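Chapter 8
Hands That Hold Cloth

I learned more about gripping from one basket of clothes than from 17 evenings with wooden blocks. Blocks keep their shape. A shirt folds up, slides away, or brings its neighbor along for the ride!

Rocío Sepúlveda and I did our laundry trials on a Tuesday in the shared shop at Navarrete, and I still have my notebook from it (page 127 is mostly me complaining about socks). We'll borrow from it all through this chapter.

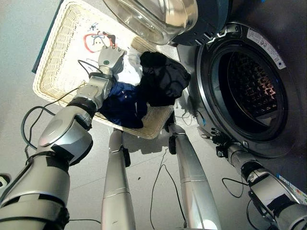

Figure 8.1 One hand pinching a white cloth in the basket, the other by the open washer.

Before we get to finger force, try something at home. Close your eyes, reach into a pile of clothes and pull out a single piece. Notice how much you feel around first, and write down what your fingertips did. We'll turn those notes into our first grasp plan in Section 8.1.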